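젓가락

젓가락은 길이가 같은 가느다란 막대 두 개를 한 손에 쥐고 음식을 집거나 가르거나 옮기는 데 쓰는 식사 도구이다. 동아시아 전역과 동남아시아 일부에서 쓰이며, 밥상에서는 물론 부엌에서도 튀김을 뒤집고 국수를 건지고 달걀을 푸는 데 두루 쓰인다. 막대 두 개가 전부인데 쓰임새는 놀랄 만큼 넓다! 콩 한 알을 집을 수도 있고, 생선 가시를 발라낼 수도 있고, 두부를 부서뜨리지 않고 들어 올릴 수도 있다.

이름

한국어 '젓가락'은 한자 '저(箸)'에 가늘고 긴 것을 뜻하는 '가락'이 사이시옷과 함께 붙은 말이다. '숟가락'의 받침이 ㄷ인데 '젓가락'의 받침이 ㅅ인 까닭을 묻는 사람이 많은데, 숟가락은 '술'과 '가락'이 만나면서 ㄹ이 ㄷ으로 바뀐 경우이고 젓가락은 '저'와 '가락' 사이에 사이시옷이 들어간 경우라서 출발점부터 다르다. 둘을 묶어 부르는 '수저'라는 말도 있다. 다만 일상에서는 숟가락만 가리켜 수저라고 하는 일도 흔하다.

중국어로는 오늘날 '콰이쯔(筷子)'라고 한다. 옛말은 역시 '箸'였는데, 배를 타는 사람들이 이 글자의 소리가 '머물다'를 뜻하는 글자와 비슷한 것을 꺼려 '빠르다'는 뜻의 말로 바꾸어 불렀다는 이야기가 널리 알려져 있다. 일본어 '하시(箸)'는 다리를 뜻하는 말, 가장자리를 뜻하는 말과 소리가 같고 높낮이로 구별한다. 베트남에서는 '두어(đũa)'라고 부른다.

역사

가장 오래된 젓가락은 중국에서 나왔다. 은나라 유적에서 청동으로 만든 것이 발견되었는데, 처음에는 먹는 도구가 아니라 조리 도구였을 것으로 보는 견해가 많다. 뜨거운 솥에서 건더기를 건져 내는 데 긴 막대만큼 편한 것이 드물었을 테니 수긍이 가는 설명이다. 고대 중국에서 밥은 숟가락이나 손으로 먹고 젓가락은 국 속의 채소를 건질 때 썼다는 기록도 전한다.

밥상 위의 주역이 된 것은 그 뒤의 일이다. 재료를 잘게 썰어 빨리 익히는 조리법이 퍼지고 국수와 만두 같은 밀가루 음식이 널리 사랑받으면서 젓가락의 자리가 넓어졌다. 칼질이 부엌에서 끝나고 밥상에는 한입 크기의 음식이 올라오는 것, 이것이 젓가락 문화권의 큰 특징이다.

한반도에서는 백제 무령왕릉에서 청동 수저가 나와 삼국 시대에 이미 격식 있는 식사 도구로 자리 잡았음을 보여 준다. 고려와 조선의 무덤에서도 금속 숟가락과 젓가락이 꾸준히 출토된다. 국과 밥을 숟가락으로 먹고 반찬을 젓가락으로 집는 습관이 오늘날까지 이어진 점은 이웃 나라와 견주어 무척 흥미롭다.

나라별 모양

같은 젓가락이라도 모양을 보면 그 밥상이 떠오른다. 중국 젓가락은 길고 굵은 편이며 끝이 뭉툭하다. 큰 상 가운데에 놓인 요리를 여럿이 덜어 먹기에 알맞은 길이이다. 손잡이 쪽은 네모나고 끝은 둥근 것이 많은데, 네모난 쪽 덕분에 상 위에서 잘 굴러가지 않는다.

일본 젓가락은 비교적 짧고 끝이 뾰족하다. 각자 상을 따로 받는 습관이 있어 멀리 뻗을 일이 적었고, 생선 가시를 바르는 데에도 가는 끝이 요긴하다. 옻칠로 장식한 것이 많고, 가족마다 제 젓가락을 정해 두고 쓰는 집도 흔하다.

한국 젓가락은 금속으로 만든 납작한 것이 대표적이다. 처음 쥐는 사람은 무겁고 미끄럽다고 느끼지만, 손에 익으면 깻잎 한 장을 떼어 내는 데 이만한 것이 없다. (옆 사람이 아래쪽 깻잎을 눌러 주는 광경까지 포함해서, 한국 밥상의 풍경이라 할 만하다.) 베트남 젓가락은 중국 것처럼 길고, 나무나 대나무로 만든 것이 많다.

재료

나무와 대나무가 가장 널리 쓰인다. 가볍고, 열을 잘 전하지 않으며, 음식이 덜 미끄러진다. 대나무는 결이 곧아 길게 쪼개기 좋고 빨리 자라서 값도 싸다. 나무 젓가락은 단단하고 결이 고운 것을 높이 치며, 옻이나 기름을 먹여 물이 스미는 것을 막는다. 칠이 벗겨지거나 끝이 갈라지면 바꿀 때가 된 것이다.

금속으로는 스테인리스강이 대표적이고, 예전에는 놋쇠와 은도 썼다. 은젓가락이 독을 만나면 색이 변한다는 믿음은 유명하지만, 은을 검게 만드는 것은 주로 황 성분이어서 달걀에 닿아도 색이 변한다. 반대로 황이 들어 있지 않은 독에는 별 반응이 없을 수 있다. 상아와 옥으로 만든 것은 사치품이었고, 요즘은 합성수지로 만든 것이 식당에서 많이 쓰인다.

일회용 나무 젓가락은 쪼개는 순간의 소리와 손맛 때문에 좋아하는 사람이 적지 않으나, 한 번 쓰고 버리는 양이 워낙 많아 늘 논쟁거리가 된다. 도시락이나 배달 음식을 주문할 때 젓가락을 받지 않겠다고 고를 수 있게 한 것도 이런 고민에서 나왔다.

쥐는 법과 원리

널리 가르치는 방법은 이렇다. 아래쪽 막대는 엄지와 검지 사이의 오목한 곳에 걸치고 약지로 받쳐 움직이지 않게 한다. 위쪽 막대는 연필을 쥐듯 엄지, 검지, 중지로 잡고 이것만 움직인다. 두 끝이 가지런히 맞아야 하므로, 집기 전에 끝을 살짝 맞춰 주는 것이 좋다.

원리로 따지면 젓가락은 손가락의 힘을 키우는 도구가 아니다. 힘이 가해지는 곳이 받침점과 끝 사이에 있는 3종 지레여서, 끝에서는 힘이 줄고 움직이는 거리가 늘어난다. 그래서 세게 누르기에는 불리하지만 섬세하게 다루기에는 더없이 좋다! 위쪽을 잡을수록 끝이 크게 벌어지고, 아래쪽을 잡을수록 힘을 주기가 쉬워진다.

막대가 둘이라는 점도 재미있다. 한 짝만으로는 찌르거나 밀거나 저을 수 있을 뿐, 집는 일은 두 짝이 마주 보아야 비로소 가능하다. 한국어에서 젓가락을 세는 단위가 '매'와 '벌'이고 한쪽만 가리킬 때 '짝'이라고 하는 데에도 이 도구의 성격이 담겨 있다.

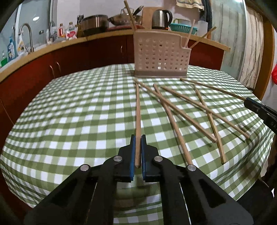

체크무늬 식탁보를 깐 둥근 식탁과 밝은색 나무 젓가락.

카르틱 시리와르데나는 이 항목의 쥐는 법 설명이 지나치게 한 가지 방법만 앞세운다는 의견을 보내왔다. 두 막대가 엇갈리게 쥐고도 평생 불편 없이 먹는 사람이 많으며, 어른이 되어 배운 자신도 약지보다 중지로 아래쪽을 받치는 편이 훨씬 편하다는 것이다. 귀담아들을 만한 지적이다. 위의 방법은 가장 널리 가르치는 것일 뿐이고, 손의 크기와 습관에 따라 쥐는 모양은 무척 다양하다.

예절

젓가락 예절은 나라마다 다르지만 겹치는 부분도 많다. 밥에 젓가락을 수직으로 꽂는 것은 제사나 장례를 떠올리게 하여 한국, 중국, 일본에서 모두 꺼린다. 젓가락으로 사람을 가리키는 것, 반찬을 이리저리 뒤적이는 것, 그릇을 두드리는 것도 좋지 않게 여긴다. 일본에서는 젓가락에서 젓가락으로 음식을 건네는 것을 특히 삼가는데, 화장한 뒤 유골을 옮기는 절차와 닮았기 때문이다.

놓는 방향도 다르다. 한국과 중국에서는 끝이 앞을 향하도록 세로로 놓고, 일본에서는 끝이 왼쪽으로 가도록 몸과 나란히 가로로 놓는다. 한국에서는 숟가락을 왼쪽, 젓가락을 오른쪽에 두며, 웃어른이 먼저 수저를 든 다음에 먹기 시작하는 것을 예의로 친다. 젓가락 받침은 일본 상차림에서 빠지지 않고, 한국과 중국에서도 격식을 갖춘 자리에서 볼 수 있다.

관리

나무 젓가락은 물에 오래 담가 두지 않는다. 쓰고 나면 바로 씻어 물기를 닦고, 통에 꽂을 때는 바람이 통하도록 여유를 둔다. 물이 고이는 통은 곰팡이가 생기기 쉬우니 바닥에 구멍이 있는 것이 좋다. 옻칠한 젓가락은 거친 수세미와 식기세척기를 피한다. 금속 젓가락은 삶아도 되고 세척기에 넣어도 되어 손이 가장 덜 간다.

같이 보기

숟가락
수저집
젓가락 받침
지레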